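LISTA DE VERIFICAÇÃO -- COPA E REFEITÓRIO
Edifício Skandex, piso 3
Data da inspeção: 9 de agosto de 2019
Responsável: Ritu Kushwaha
Ficha n.º 713

1. Saídas e circulação
Porta corta-fogo fecha sem auxílio: Conforme
Corredor de acesso desobstruído: Não conforme
Comentário: caixas de papel armazenadas junto à porta da sala Bach. Retirada solicitada à administração, com prazo de 13 dias.

2. Extintores e sinalização
Lacre e manômetro: Conforme
Placa fotoluminescente: Conforme
Comentário: a etiqueta de manutenção da Drista está legível, mas foi colada sobre as instruções de uso. Reposicionar na próxima recarga.

3. Instalação elétrica
Tomadas próximas à pia com proteção diferencial: Conforme
Uso de extensões: Não conforme
Comentário: cafeteira e micro-ondas ligados à mesma extensão. Pendência já registrada em maio e não resolvida.
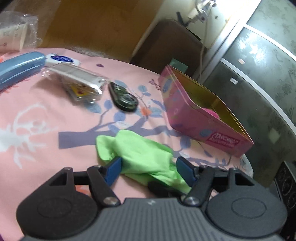 4. Mesas, toalhas e panos
A superfície das mesas de refeição deve permanecer limpa e livre de materiais alheios ao uso do local. As toalhas são admitidas desde que não alcancem o piso nem cubram tomadas. Um pano amarrotado sobre a toalha, como o verde registrado na toalha rosa com estampa de galhos, conta como item fora do lugar -- os panos devem ficar estendidos no suporte ao lado da pia.
Situação: Conforme com ressalva

5. Armazenamento de produtos de limpeza
Armário trancado: Conforme
Rótulos originais: Não conforme
Comentário: um frasco de detergente Besten sem rótulo. Descartar conforme o procedimento 132.

Assinatura da responsável: Ritu Kushwaha
Encaminhar cópia ao setor de manutenção.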